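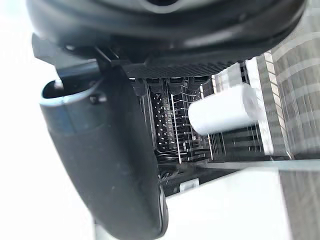 Wilonetti makes one thing — a kitchen kit for robot arms. Gripper, mount, two spare pads, and the software that goes with it. We started in July in a rented unit behind the Cocco building, and we still test everything in real kitchens, with real dishes. Dishwashers are where most of our hours go. An open rack has rows of thin wire tines and a utensil basket full of little holes, and the gripper has to work right in there with the big gray finger hanging down beside it. Tight. That's why the finger is shaped like a paddle.

What you get: the Grikden kit, boxed, with mounting bracket and screws. Set up takes 8 steps. We do a call with you for the first one if you want, no charge. 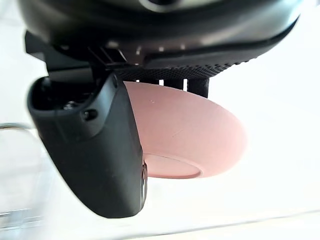

The base price is $2,594, shipping not included. Pads are a wear part — order extras early, they go out of stock alot. Software updates free for 2 years.

Who buys it? Small labs mostly, a few schools, one catering outfit that found us through Wornovska, our reseller. Different arms, same kit.
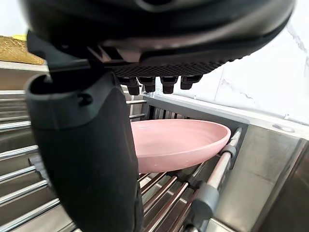 Support is by email and we answer it ourselves. Usualy same day. Returns are fine if the box is in one piece. Demo visits by appointment, bring your own plates if you like.

Page updated 3 Nov 2022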